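We use cookies to remember your settings and to count visits. Accept all | Only necessary | Read more

Arm stops with "protective stop" when going to the steamer, and the other arm then drops the bun

Asked by Kalevi Vainio

Hello everybody. I ask first for patience with my English, it is my third language.

I have a two-arm setup which moves steamed buns from an electric steamer to a plate. Both arms have the same kind of two-finger gripper, with the linkage fingers and the dark pads. The sequence itself is very simple. One arm looks after the left side (the lid and the handle of the steel pot), the other takes the buns one by one from the tray and brings them to the plate. The control program is Zallolora, the free version, and the arm controllers are Dasinex boxes bought second-hand from a workshop in Lockwood.

For many evenings it worked without trouble. Then in February I changed two things on the same day, which I know is foolish. I moved the steamer a little to the left to make more space for the plate, and I tied the gripper cables again because the old ties were too loose. After this day I have the following fault.

1. The left arm moves to its waiting place beside the steamer, fingers open. It stands there the correct time. Then when it should start the last short move towards the white handle, the controller gives "protective stop, joint 4" and the arm goes stiff.

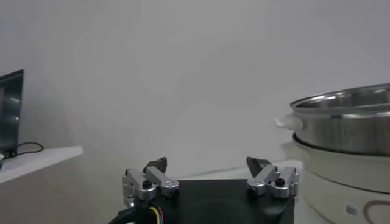

2. The second problem is worse for me. When the left arm stops, the right arm also receives a stop, and this is good. But its gripper opens. If there is a bun between the fingers, the bun falls, sometimes on the plate and more often on the table or the floor. One time it fell on the rim of the pot and rolled inside again.

What I tried already:

- I lowered the speed to 15 per cent. The fault still comes, only later.
- I started both controllers new, in both orders.
- I ran the same program with the steamer taken away from the table. The fault comes perhaps every fifth run. With the steamer in place it is nearly every run.
- I looked at the log. It says only "force limit" and the joint number, and no value. Maybe the value is hidden somewhere, I did not find it.
- I increased the force limit one step. The arm then went further, but I heard the pot move on the table, so I put the limit back the same minute.

The waiting place is very near to the cooker. I taught it by hand before I moved the steamer, and I corrected it afterwards only by typing a new number for the sideways direction. 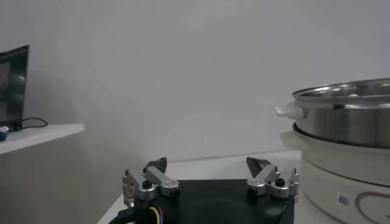 Waiting position, fingers open, cooker base on the right

My questions are:

a) Is it the contact with the steamer which gives the stop, or the cable? How can I separate these two?

b) Why does the other gripper open at a stop, and can I make it hold?

c) Is it safe to continue with low speed while I search? My daughter sometimes wants to watch, and the steamer is of course hot when it is used in the normal way. For the tests I can leave it switched off.

Thank you for every answer, short ones also.

Answer by Cyril Pilkington

Probably the cable. It's nearly always the cable. Cut the ties and try again.

Comment by Kalevi Vainio: Thank you. I will try it, but I would like to understand also the opening of the gripper.

Comment by Cyril Pilkington: No idea about that, mine are pneumatic.

Answer by Benedicta Frimpong (accepted)

I had almost the same fault at Wendside, where I help with the equipment three mornings a week, so I will write it in the order I would check it. English is not my first language either, please ask if something is unclear.

First question c. Please do not run it with a person inside the reach of the arms until you know the cause, and keep the steamer cold and without water. Low speed does not help if the arm pushes a pot of hot water over the edge. Raising the force limit was the one thing in your list I would not repeat. The limit was doing its work. Your daughter can watch from behind the stop button, if the button is farther from the table than the arms can reach.

Now question a. You already have half of the answer in your own test. The fault comes also with no steamer on the table, so contact with the steamer cannot be the only reason. But it comes much more often with the steamer there, so I think you have two faults together. To separate them:

Take the steamer away again and put the left arm in the waiting position. Switch to hand guiding and move the wrist slowly through the last short move, with your other hand lightly on the thick black cable. If you feel the cable become tight before the move is finished, it pulls at the wrist, and the controller reads this pull as an outside force. There must be a free loop which does not close when the wrist turns to its end. Look at the thin coloured wires too. They come out next to the thick cable and they should never carry the load, so they need more slack than the thick one. With ours, a tie was holding all of them together at the same length and a thin wire had started to break inside its insulation. From outside it looked perfect.

When the cable is free, run it ten times without the steamer. If there is no stop in ten runs, put the steamer back and put a strip of thin paper between the finger and the side of the cooker at the waiting position. If you cannot pull the paper out, you are touching. I think you will be touching. The outer side of the finger linkage is wider when the gripper is open than when it is closed, and people teach the position closed and forget this. Also, when you type a new sideways number, please check in which coordinates you typed it. In Zallolora the default is the tool and not the table, and if the wrist is turned a few degrees, your correction moves the arm also a little forward or down. Teach the point again by hand, with the fingers open, and leave a gap of two fingers from the base.

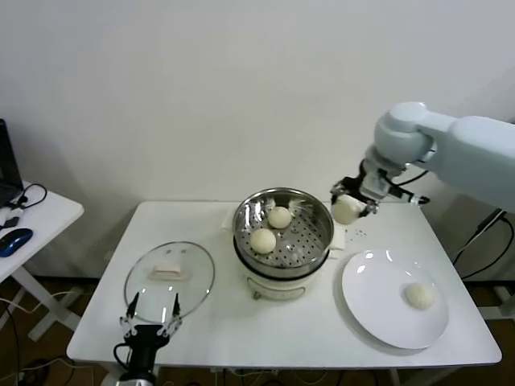
Then there is question b, which is a setting and not a fault. On the Dasinex boxes the gripper gets its command through an output, and the output falls to zero at a protective stop. In your case zero means open. Some people want it so, to free a trapped hand, and therefore you must think before you change it. On the output page there is a choice "state at stop" with 2 values, zero or keep. With "keep" the gripper stays as it was, and the bun stays where it is. But check the emergency stop separately. On our box it cuts the gripper power completely, and then the fingers go soft whatever you choose on this page.

For a bun I would choose keep. The closing force should be low anyway or you will make marks in the dough. Before you use it, test with a rolled sock: close on it, press the stop, and look whether you can still pull the fingers apart by hand. If you cannot, lower the force first.

One small thing more. Put the lid somewhere on the other side, or fix its place with tape. A glass lid lying flat near the left gripper is not in the program's picture of the table at all, so nothing prevents the arm from going into it.

Comment by Kalevi Vainio: This is a wonderful answer, thank you. I did the cable test this evening. The cable was tight already at half of the move. I cut two ties and made a bigger loop, and now ten runs without steamer are clean. With the steamer I had 4 stops in ten. The paper did not come out, it tore. So you were right in both. I will teach the point again tomorrow when I am less tired.

Comment by Benedicta Frimpong: Good. Please do the thin wires also before you forget.

Comment by Kalevi Vainio: New point is taught. No stops so far, steamer cold and empty. "State at stop" was really zero. I changed it to keep and the sock stays in the fingers, and I can open them with my hand but it needs some strength. Is this enough?

Comment by Benedicta Frimpong: With some strength is fine for one hand. Try it also with your weaker hand, this would be the free one if the other is trapped.

Answer by Elsie Hulme

Only adding to the above. Check that the steamer itself can't slide. Ours crept a tiny bit every time the arm touched the handle and after an hour of running the taught point was wrong, although it had been right in the morning. We put a rubber mat under it. A damp cloth works also but then it dries. Mark the table around the base with a pencil and you will see at once if it has moved.

And please write the old force limit on a piece of tape and stick it on the controller. I once forgot to put mine back.

Comment by Lionel Bloxham: Does the mat survive the heat? I have the same problem with a rice cooker.

Comment by Elsie Hulme: Mine did, it's a baking mat, silicone. The underside of the cooker doesn't get very warm.

Contact us | House rules | Copyright of answers stays with their authors | Back to top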